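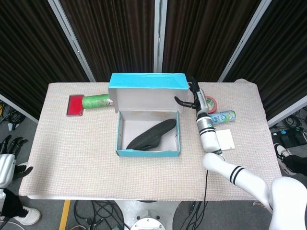 Bimla Kandpal reckons a rule you can't say out loud while walking across a room won't be followed by anyone, and she wrote in to tell me so after I put up the first version of our bench rules. Her other point was that I had far too many. Fair enough! I had 44 of them. I've been through the lot with a red pen and there are 20 left, and this page is the rewritten version with a picture to go with it.

So, the picture up top is the shoebox job. Box open on the cloth, one dark grey sole or slipper inside, the hand over by the right edge of the box, and the usual bits and bobs lying about (a grooming brush, red tape, a little can on its side). The rules that matter most for this job are the ones I get asked about, so I'll stick to those.

Feet and tape. If there's yellow marking on the floor, you learn what it means before you learn anything else. At Tullow the line means stop and speak up, at Daderura it meant walk round, and I once spent a whole morning getting it wrong because I'd assumed they matched. Ask on day one, please.

Cables. My weak spot, I admit it. There's a tangle of black ones on the floor under that table, and the rule I've kept is a short one: whoever starts the shift looks under the table first, on hands and knees if need be. Bimla wants it done again after lunch as well, and I'm coming round to her way of thinking.

Hands near hands. No reaching over the cloth while an arm is live. You say "coming in", you wait for "held", and then you go in. It feels daft for the first hour and after that you do it at home when someone's chopping onions.

Speed. We run anything new at 40 per cent until it has gone through 3 times without a person stepping in. The old Fultard sheet let you go straight to full speed if the last job was similar, and we had endless rows about what "similar" meant. Is a boot box similar to a shoebox? I've scrapped that line completely and I don't miss it.

Odds and ends on the table. Garg had a bare-table rule, which I never got on with. Mine says anything that's meant to be there goes on the job sheet, clutter included, and anything that isn't on the sheet comes off before you start.

I'm still fiddling with the wording on handovers, so that one stays as it was in February. If your place does it differently, write in. Bimla did, and she got 24 rules binned.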